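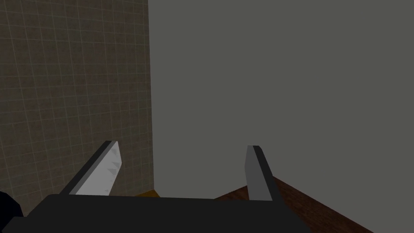

Which cell does this FAQ cover?
The Plollinar bench cell, the one we run in the simulator before anything gets loaded onto the real arm in Tillville. Most of your questions are about the gripper, so let's start there! Set it fully open before you check anything else, with a clear gap between the fingers and nothing held in it. The sawtooth teeth on the left finger should face in toward the right one. If they point outward, the finger model got mirrored on import, so reload it.

How often should I check the finger alignment?
Every 500 cycles, plus any time you swap a finger file. It goes fast once you've done it twice.

My fingers close but stop short. What now?
Look at the stroke limit first. Shota Higuchi found that old Zinatari configs cap it at 60 percent, and clearing that line fixes it (we were so happy to find this one!).

Can I speed up the approach?
Sure, but keep it at 18 or lower on the slider near the walls. Higher settings are great fun out in the open, and a mess in a corner.

Do I need to recalibrate after a restart?
Only if the wrist view has shifted. Compare it with your saved one.

Who do I ask if I'm stuck?
Elvia Sandoval for configs, Kalevi Pesonen for the wrist view. Both love a weird bug, so send the log too.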